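How to check a tipster's record before you pay

Most betting services quote a profit figure, and most of those figures don't survive a spreadsheet. Set one up before you hand over any money.

Ask for every bet, with the date, the odds quoted and the time the tip went out. Rallell sent me a monthly summary, so I stopped there.

Enter the odds you could really have taken 15 minutes after the email. At Trelletti the advised price was usually gone by then, and so was the claimed profit.

Use level stakes of one point. Staking plans hide bad picks.

Don't judge anything on fewer than 500 bets. A good March proves very little.

Find the longest losing run. If it's 13 and your bank is 15 points, you know what could happen.

Take off the subscription fee last. I've done this for six services and would pay for none of them again.
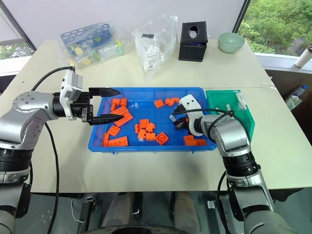
Guido Donati wrote in to say that 500 bets is too few at long odds, and that he would want the closing prices in the sheet as well.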